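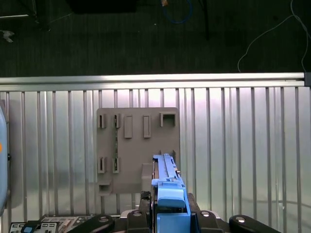

A gripper holds a light-blue part upright at the gray slotted plate in the Otidlow cell.

OTIDLOW, February — Grudus has published the setup and care routine for its plate-handling cell at Otidlow, covering how the gripper is checked, aligned and repaired between runs. The routine is free to customers who operate the same cell.

The cell works against a gray plate with square-edged openings, mounted on a ribbed metal panel. Parts are brought up to the plate by a single arm with a camera at the wrist. Most faults logged during the first months came from the fingers and the levers beside them — a screw backing out, or a finger seated slightly off square after a swap.

Under the new routine, operators check every lever screw before the first run and again after 100 cycles. Fingers are replaced in pairs. The old pair is kept until the new one has finished a test run at low speed, and the wrist camera is realigned to the plate each time.

"People were adjusting the program when they should have been looking at the screws," said Severyn Hordiienko, service lead at Grudus. "We put the mechanical checks on page one and moved the software section to the back."

The plate position is now checked at 2 points along the top rail. If either reading is out, the panel is loosened and reset before the arm is powered up. Exposed boards near the gripper are cleaned with dry air only, and cables on the floor are to be routed clear of the stand legs.

Spare fingers are supplied by Zinchenko under part group 89. Dalleck handles repairs to the gripper base, which should be returned complete — housings opened on site will not be accepted for exchange.

Printed copies of the routine ship with all new cells. Existing customers can request one from the Grudus service desk.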